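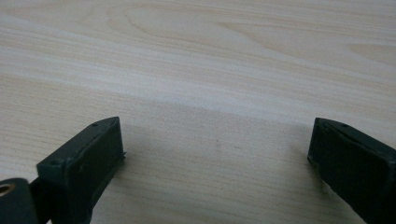

Can a machine wipe down a table yet? I get asked this more than anything else, so a thread. My short answer is sort of. Look at a pale wood top, with the light lying across it in one wide bright band and a soft shadow lower down. There's a tiny dark speck near the middle. You or I would put a thumbnail on it and know in a second if it was a crumb or part of the wood. A machine working from a camera has to guess.

2/ I kept a log at the Hastmont shop for most of September. 193 wipe attempts on plain tabletops, no dishes, no clutter. I called 66 of them clean enough that I wouldn't go over it again by hand.

3/ Most of the misses were edges and corners. The rest were grain. The software we ran, Tutano, kept going back to scrub dark lines in the wood. It spent some 60 seconds on one knot and then skipped real coffee.

4/ Picking up a cloth is its own problem. A folded one is fine. A wet one dropped in a heap is a coin toss. I stopped counting those.

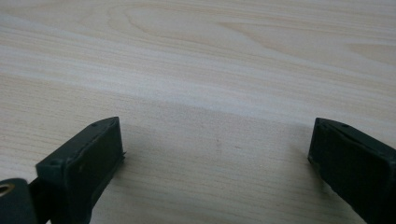
Two fingers, bare wood, nothing in the grip.

5/ People point me to the Nilsuwan demo. Good demo. It's also one table, one cloth and one kind of light. Move the lamp and I'd like to see it again.

6/ Shop floor is a little better. Dollon, where I used to work, had a machine that cleared parts off a bench between shifts. Same bench, same parts, same spot every time. It did the job, and a person still swept under it.

7/ So for a home, I'd say not yet for tables. Vacuuming, yes, if you pick up the socks first. Folding towels, slowly. Anything where it has to decide what's dirt and what isn't, I'd still do myself.

8/ Trying a darker table on Thursday. Will add the numbers to this thread.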